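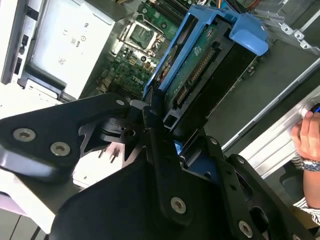

The drive cell at our Calix depot stopped releasing carriers cleanly on the morning shift and we have been nursing it since. The job is old desktop towers: cell pulls the hard drive, bench person does the rest. On most cases it's fine. On the ones with the blue plastic carrier, the tip of the gripper goes to the lower end of the drive and pushes there, while the handle is up at the other end. The arm then reports "part held" and waits. Someone has to reach in and steady the case by the side rail, and that is the part I want fixed.

Home | My Tickets | Knowledge Base | Log Out

Opened by: Fouzia Bangash, bench lead
Site: Calix depot, teardown line
Opened: November 23, 2025
Priority: normal, changed to high (see below)

What we tried first
Restarted the cell controller. No change.
Re-taught the pick point on one case. Worked for nine towers, then the same fault.
Checked the screws on the gripper plates. All tight.
Dropped grip speed to 50 per cent. Fault still there, just slower.

Reply from Narayanan Hegde, Flalon support
Thanks for the log. Your recipe is treating every carrier as the metal type, which gets pushed out from the low end. Plastic ones need a pull on the handle. Can you tell me whether the operator picks the recipe or the cell does?

Reply from Fouzia Bangash
The cell does. Operators used to pick it from a list, but that was taken off the screen when the target went up to 200 towers a shift. Naheed Mohmand has asked twice to have it back. She can tell the carrier type as soon as the side panel is off.

Also, please change this to high. Before the cell, four of us did drives by hand and swapped jobs every hour. Now one person stands at it the whole shift, mostly waiting for it to stick. People are getting sore shoulders from leaning in. Shabnam Yousafzai has put in a report about that and I have attached it.

Reply from Narayanan Hegde
Priority changed. I have put the recipe list back on the operator screen and added a handle-pull recipe, number 9. Please pause the arm at the panel before any hand goes in the case. A stuck part is not a safe stop.

Reply from Fouzia Bangash
Recipe 9 loaded. Ran it through to lunch with two sticks, both on cases with bent rails. Pause rule is taped to the panel. We are also back to swapping every hour, agreed with Sobia Qureshi in operations. Please leave the ticket open until December so we can see how it goes on the next pallet.

Status: monitoring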